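What the recruiter was for

I have now been through three recruitment agencies in two years, and I'd like to write down what I think of them while I'm still cross enough to be accurate.

The last one was called Marciniak. Their website says they match people and companies "by values". I signed up in November, filled in a form that took most of an evening, and was asked to rate how much I agreed with sentences such as "I bring energy to a room". I do bookkeeping. I put a four for everything after the second page and was told I had a very balanced profile.

My contact there was Said Ezzat, and I want to be fair to him. He rang when he said he would, he had read my CV, and he once told me straight out that a job wasn't worth the train fare. I don't think the firm deserved him. He moved on after Christmas and my file went to a shared inbox, which then sent me a forklift vacancy in a town I had to look up.

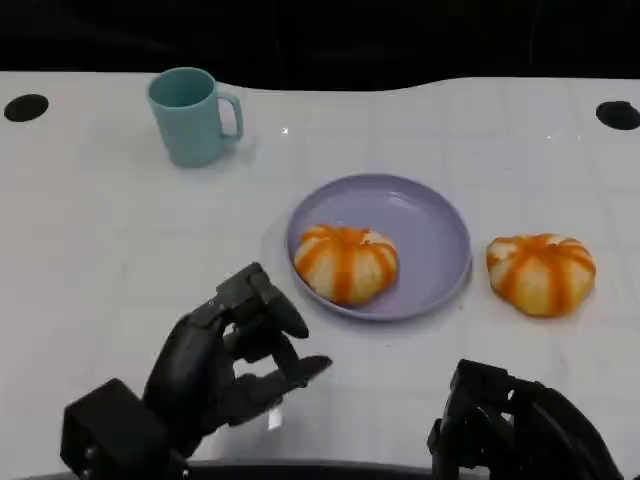 The trouble is the sums. An agency is paid by the employer, usually when somebody starts, so whoever is looking for work is the goods and the employer is the customer. I don't find that scandalous. Estate agents work for the seller and we all cope. But estate agents don't send the buyer a monthly email about "walking beside you on your journey", and I'd have more patience with agencies if they dropped that side of it.

Then there are the numbers they like to put on the front page. Marciniak claims a network of 3,000 candidates. I asked what makes a person a candidate, and the answer, after a long pause, was anyone who had ever uploaded a CV. I asked if they took people off when they found work. They would get back to me. I'm still on there myself as far as I know, and so is my friend Shanti Sengar, who signed up before she retrained as a dental nurse and has asked to be removed more than once.

Shanti thinks I'm too hard on them. She got her first proper job through an agency, a small one with two desks above a shoe shop, and the woman there went through her interview answers with her on the phone at nine at night. I believe her. I'd only say that the woman is the part that worked, and you could have put her above any shop you liked.

A few people have asked about the tests, so a word on those. The one I was given is made by a company called Wudex and has 708 possible "work types", or so the report says. Mine was Steady Harbour. My brother-in-law, Byung-chul Nam, did the same test for a warehouse job and was also a Steady Harbour, and you could not find two people less alike. He can't sit through a film. I asked for the research behind it and was sent a brochure with a lighthouse on the cover. If anyone reading this has seen a proper study showing that these tests pick better staff than a decent chat and a phone call to the last boss, please send it to me. I'll read it, and I'll say so here if I was wrong.

I did find work in the end, at a firm that hires out stage flooring. I saw a card in a library window and rang the number. The interview lasted 10 minutes and most of it was about VAT. Nobody rated my energy.
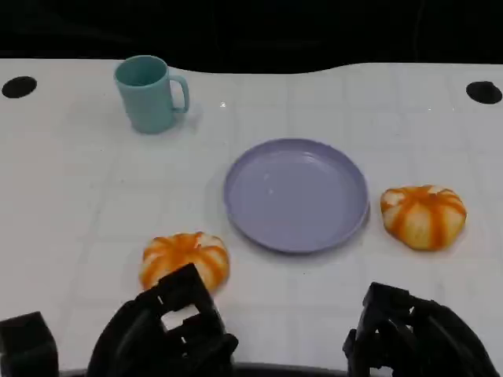
What I'd ask an agency now

Who pays you, and when? A good one will answer this without any fuss.

Have you met the person I'd be working for? Twice I was sent to interviews where the agency had only ever dealt with a web form. One of the jobs had already been filled.

Will you tell me before you send my CV anywhere? Get this one in writing. Seon-mi Ji, who I used to share an office with, found hers had gone to her own employer, and she had a very awkward afternoon.

How do I get off your list? I sent Marciniak my own request on 8th May, and so far I've had an automatic reply thanking me for my interest in joining them.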